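## 3. Work Surface and Room Layout

The workbench study was carried out in the teaching workshop at Skekbridge between May and the end of the summer session. Its purpose was to assess whether a wooden tabletop is a suitable surface for student assembly tasks, and to recommend a layout for the room. Dale Carrier supervised the work, and the bench plans were supplied by the Hokunham campus office.

The top under study measures 2000 mm by 700 mm. It was selected for its pale color, which makes small parts easier to find, and for its plain edge. Fixed equipment was placed toward one side of the bench, leaving the larger area of wood open for handling tasks.
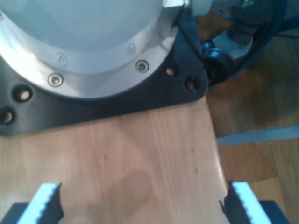
*Figure 2. Pale wooden tabletop with faint grain and a black mounting plate.*

Students completed 10 sessions at the bench. After each session the surface was wiped down and inspected for dents, scratches, and stains. Light marks were recorded in two places, both near the front edge, where parts trays had been dragged across the wood. The finish was otherwise sound – no repair was needed during the study period.

Lighting proved to be a greater concern than wear. Several participants reported that shadows on the tabletop made it difficult to judge the position of small items. The group therefore recommends a second lamp on the opposite side of the bench and felt pads under all trays.

A comparison with the Garkard bench in the adjoining room is given in Section 4.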